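How a robot learns to sort nuts and blocks

Robot Club pages -- for readers aged eight and up

So you want to know what we do at Clativmont Robot Club. Right. Quick version, as the bell goes in a bit.

We teach a robot to tidy up. That's the whole project. It's called Rillano, and the job is small bits of metal -- pick one up, put it in the right place, go back for the next. Sounds easy? Try it with oven gloves on and one eye shut. That's nearer to what the robot has to deal with.

What is a robot arm?

Think of your own arm. Shoulder, elbow, wrist. Bendy places with stiff bits between. A robot arm is the same idea. The bendy places are called joints, and inside each one is a motor that turns it. More joints means more ways to reach round things. Also more ways to get in a muddle.

What is a gripper?

The hand. Mostly not a hand like yours though! Lots of grippers have just two fingers that open and close, like a crab or a pair of kitchen tongs. Two is plenty for a nut. Two is rubbish for a jelly.

How does it know what to do?

It doesn't, at first. A new robot knows nothing about nuts. You have to show it. One of us moves the arms through the job, slowly, and the computer writes down everything: where each joint was, when the fingers closed, what the camera could see. That's one "go". Then we do another go. And another. We did 121 goes in April and our arms ached.

After lots of goes the computer starts to spot a pattern. Oh, when there's a shiny thing with a hole in it, the fingers come down like this. It's a bit like learning to catch. Your not told the sums for catching. You just get thrown a lot of balls.

Why not do it the same every time?

Good question. If the nut is always in the same spot, the robot only learns the spot. Move it a thumb's width and it grabs air. So we mix things up. Different places, different turns, sometimes more bits, sometimes fewer. Boring for us, very good for the robot.

Words to know

Joint -- a place where the arm bends or turns.
Gripper -- the robot's hand.
Nut -- a bit of metal with a hole in it, it screws on to a bolt.
Go -- one try at the job, start to finish.

Our table

We use a blue compartment tray, like the one you make ice cubes in, and a steel one full of tiny holes. Nuts and blocks in the blue tray, more nuts in the steel one. One arm works over each.
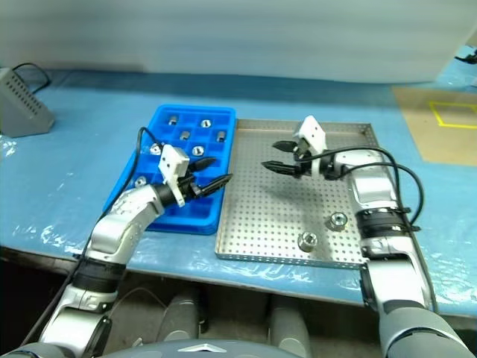

Conceição: my class tried this with a toy arm and ours kept dropping the nuts, is it because they are slippy? We got better when we made it close the fingers slower. Also we only did 100 goes and I think that is not enough.

Slippy is part of it, yes. Nuts are small and smooth and if the fingers land on a corner the nut pings off. Slower is a good fix. So is coming down straight from above. And do more goes if you can bear it -- the big club at Flallano did 410 and thier robot hardly drops anything now.

Try it at home

Get an ice cube tray, some dried pasta and two pencils. One pencil in each hand. Move the pasta from the tray to a plate, pencils only. Then get a freind to move the tray a little bit and go again. Write down how many you drop.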